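Cable coiling

Cable coiling is the habit of winding a cord into loops so it can be put away and pulled out again without a fight. I've been keeping this entry going since April, and I still get letters about the over-under method (yes, I'll get to it!).

Most people start by wrapping the cord between the hand and elbow. It's quick, but every turn adds a twist, and after a while the cord wants to kink all by itself. Lots of shops have high ceilings and hang their long cords up on wall pegs, which I love. 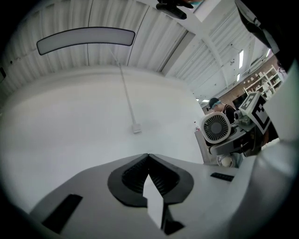
High ceiling and a plain white curved wall.

The over-under way makes one normal loop, then one flipped loop, so the twists cancel out. Aldana Cabral taught it to me backstage at the Corkell with a 50-foot cord, and I dropped it 2 times before it clicked. Around Vergara folks call the flipped loop a "gemar," though I've never found out where the word comes from. If you know, write in!

Short cords are a different story. I just make loose loops and lay them flat, and a bit of overlap doesn't bother me one bit.
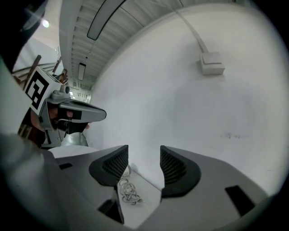 White cable in loose, overlapping loops on a white tabletop.

See also: Knot; Extension cord; Cord reel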